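How a Story Gets Into the News

Every morning, people wake up and find out what has been going on. Some read a newspaper. Some listen to the radio while they eat their toast. Many look at a phone. The stories seem to be just there, waiting. But each one had to be found, checked, written and put in its place by somebody.

To show how it works, we are going to follow one small story from a town called Brevcombe. It was printed on January 4, 2020, and it was about a footbridge.

Finding the story

News is something that has happened, or is going to happen, that people did not know before and would want to know. The person who finds it and writes it is called a reporter.

Reporters get stories in a lot of ways. They go to council meetings. They read notices pinned up outside public buildings. They phone the fire station and ask if it was a busy night. And people ring them up to tell them things.

The footbridge story began with a phone call. A woman called Áine Tully rang the local paper, the Brevcombe paper that covers the town and the villages near it. She said the footbridge over the river had been shut with a metal barrier, and there was no sign to say why. She had to walk the long way to work.

The person who took the call was a reporter named Jarlath Kinsella. He wrote down her name, her phone number and what she said. He also wrote down the time of the call. Reporters write nearly everything down, because it is easy to remember a thing wrongly an hour later.

Something a person tells a reporter like this is called a tip. A tip is not news yet. It might be wrong, or it might be only half of what happened.

Checking that it is true

Jarlath walked to the river to look. The barrier was there, at both ends of the bridge. So that part of the tip was right.

Next he needed to know why. He could have guessed. The river had been high, so perhaps the bridge had been damaged. But a guess is not a fact, and newspapers get into trouble when they print guesses as if they were facts.

He phoned the council, which looks after the bridge. The council has a press officer. A press officer is a person whose job is to answer questions from reporters. The press officer, Irfan Lashari, said he would find out and ring back. He did, that afternoon. He said that an inspector had found loose bolts under the walkway, and that the bridge would stay shut until May.

Now Jarlath had two sources. A source is a person, or a letter, or a report, or anything else that information comes from. Mrs Tully was one source and the council was another. Reporters like to have at least two sources for anything important. If two people who have not talked to each other say the same thing, it is more likely to be right.

He asked the council one more question: how many people use the bridge? Mr Lashari looked it up. The last time the council did a survey, 223 people crossed it in one day.

The five questions

When a reporter sits down to write, there are five questions that the story has to answer. They all begin with the letter W.

Who is it about?
What happened?
Where did it happen?
When did it happen?
Why did it happen?

Some reporters add a sixth, which is How.
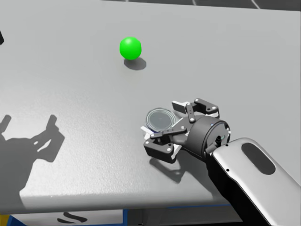 What is a headline?

A headline is the line of large print at the top of a news story. It tells the reader in a few words what the story is about, so that they can decide if they want to read it. The headline is often written last, and often by a different person from the one who wrote the story.

Writing it down

A news story is not written like a bedtime story. In a bedtime story you wait until the end to find out what happened. In a news story the most important thing comes first.

Jarlath's first sentence was this: "The footbridge at Brevcombe will stay closed until May after an inspector found loose bolts."

If you read only that sentence and then put the paper down, you would still know the main thing. The first sentence or two of a story is called the intro. Some people call it the lead.

After the intro come the details. How many people use the bridge. Which way they can walk instead. What Mrs Tully said about it. What the council said. The least important things go at the bottom. Years ago, if a story was too long for the page, the printers would cut lines off the end, so it made sense to leave the small things until then. Many reporters still write that way.

When a story uses a person's exact words, it puts them inside quotation marks. "It adds a lot to my walk and I would have liked a sign," Mrs Tully said. A reporter must not change the words inside the marks or make them up. If he is not sure what someone said, he rings them and asks again.

Facts and opinions

A fact is something that can be checked. "The bridge is closed" is a fact. You can go and look.

An opinion is what somebody thinks. "The council should have mended it last year" is an opinion. You might agree with it and your neighbour might not.

Both can go in a newspaper. An opinion can go in a news story if the story says whose opinion it is. There are also special pages for opinions. They may be called Comment, or Letters. When you read something, look to see which kind of page it is on.

The editor

The person in charge of the paper is the editor. At this paper the editor was Gobnait Foley. She decided which stories would go in and which page they would go on. She also read Jarlath's story before it was printed.

Editors ask a lot of questions. She asked him how he knew about the bolts. He told her, and showed her his notes. She asked how the word "Tully" was spelled and whether the name Áine had an accent on the A. He checked, and it did. Getting a person's name wrong is one of the most common mistakes in newspapers, and the person it happens to usually minds very much.

Then the story went to the sub-editor, Ermanno Piras. A sub-editor looks for spelling mistakes and sentences that are hard to follow. He also makes the story fit the space. Jarlath had written 260 words and there was room for 223. That is the same number as the people on the bridge, but only by chance. Mr Piras took out 37 words. He also wrote the headline, which was: Bridge shut until May.

Onto the page and out of the door

A page designer puts the stories, the photographs and the advertisements on each page, using a computer. Advertisements are the notices that shops and other businesses pay for. The money from them helps to pay the reporters. In a small paper there may be as many advertisements as stories.

The Brevcombe paper does not have its own printing press. Its pages are sent by computer to a printing works at Flernbridge. There the press runs very fast, and the paper goes through it from huge rolls. When the pages have been printed they are cut and folded by machine, then tied in bundles of 93 and put into vans. The vans leave while it is still dark.

The same story also went on the paper's website. That takes a few minutes, so people with computers and phones could read it before the printed paper came out.

What if it is wrong?

Even careful people make mistakes. In the footbridge story there was one. It said that walkers should go round by Dunne Street. It should have said Dunne Lane, which is on the other side of the river.

A reader noticed and wrote in. The next paper had a short notice on page two that said what the mistake was and gave the right name. This is called a correction. On the website the words were changed and a line was added at the bottom to say so. A newspaper that prints corrections is doing its job properly.

Big stories and small ones

A footbridge in a small town will not be on the television news. For people far away it does not matter much. For the people who walk over it every day, it matters more than a film star's birthday. That is why there are local papers and national papers, and why they do not have the same stories on the front.

National papers and television stations have reporters in many places, but they cannot be everywhere. They also buy stories from news agencies. A news agency is a business that collects news and sells it. One agency story can appear in 1000 different places on the same day. If you see the same words on two websites, this may be the reason.

Reading the news yourself

When you read or hear a piece of news, try asking a few things. Who is telling me this? How do they know? Is there a second person saying it too? When was it written? An old story can be passed round on phones as though it were new, and the date will show you that.

If a story makes you worried or upset, talk to a grown-up about it. News is often about things that go wrong, as those are the things that are out of the ordinary. All the bridges that stayed open that day were not in the paper.

Words to know

Agency: a business that collects news and sells it to papers and stations.
Correction: a notice that puts a mistake right.
Editor: the person in charge of a newspaper.
Headline: the large line at the top of a story.
Intro: the first sentence or two of a story.
Source: where a piece of information comes from.
Sub-editor: the person who checks the writing and makes it fit.
Tip: something a person tells a reporter that might turn into a story.

Something to try

Write a news story about something that happened at your school or in your street. Answer the five questions. Put the most important thing in the first sentence. Ask one person what they think and use their exact words, with quotation marks. Then give it to somebody else to check, and ask them to write the headline.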